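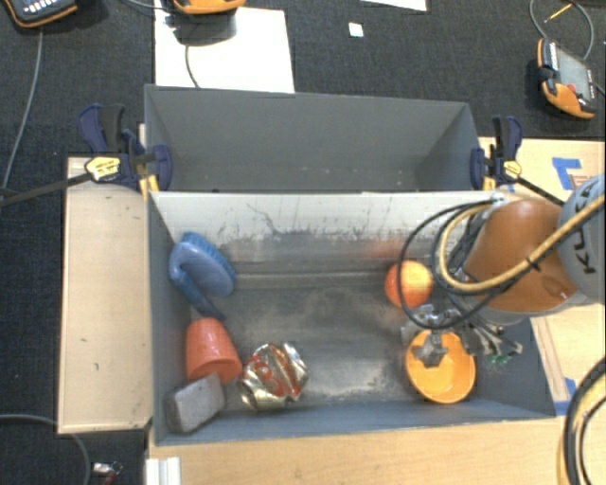
How often should you empty the catch-all bin? Once a week is plenty for most homes, and every other day if food tends to land in it.

I started with the answer because it took me the better part of a year to reach it, and I would have liked somebody to hand it to me at the beginning. My household has always had a catch-all. When I was growing up it was a dishpan at the foot of the stairs, and whatever had wandered away from its proper place went into it until my mother lost patience. These days mine is a plain metal bin, and the company it keeps is much the same: a blue scrubbing brush, a couple of cups in sunset colors, a crumpled bit of gold and silver that ought to have gone out with the recycling, and a piece of fruit, red on one side and yellow on the other.

Suha Akl keeps a housewares shop called Pasel, and she has strong feelings about bins. She likes them shallow enough to see the bottom and wide enough that a cup can lie on its side without starting an avalanche. She also likes them in pairs, one for things coming in and one for things going out, and she'll tell you so while she wraps your purchase.

"If you only have one, you'll stir it like soup," she told me, and I'm afraid I have done exactly that.

So I bought a second, and the sorting got easier almost at once. Food comes out first and goes back to the kitchen. Cups go to the sink, whether or not they look clean, and the brush goes back on its hook. Cans and foil get a rinse. What remains is usually small and gray and rubbery, the kind of thing you turn over in your hand for a minute — eraser or sponge? — before sending it to the desk drawer or the bathroom.

Metal does scratch, I should say. Suha sells a painted kind with straight rims, and she warns every customer that the inside will be scuffed before the season is out. I used to go after the marks with paste and an old rag every March. Now I wipe the floor of the bin with a damp cloth, run a dry corner along the seam where crumbs like to settle, and put the kettle on. The whole business takes me 12 minutes, a little longer if my sister telephones.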